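August, 4:40 pm, Druritz bench

OK so the Enulus planner is finally behaving! Jonatan Fjeld spotted that I was still feeding it joint targets at 100 Hz while the filter ran at 60, which explains all that ugly jitter near the wrist (two evenings I spent blaming the gains...). Dropped both to 60, cut max speed to 70 percent, reran the crumpled paper task. Foil tray still messes with the depth, lots of holes on the shiny bits. Trying the Nullico mask on it next, 40 runs, logs go in Lu.
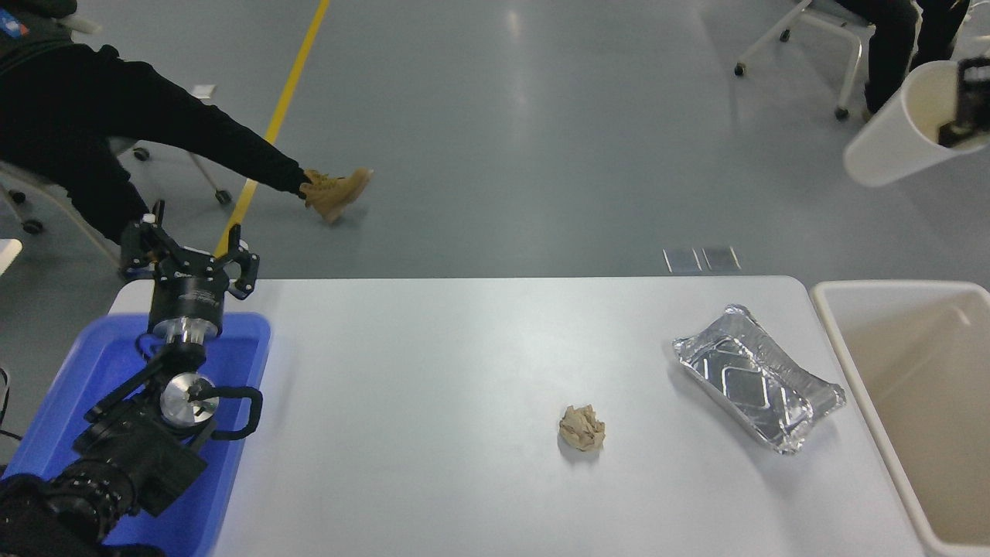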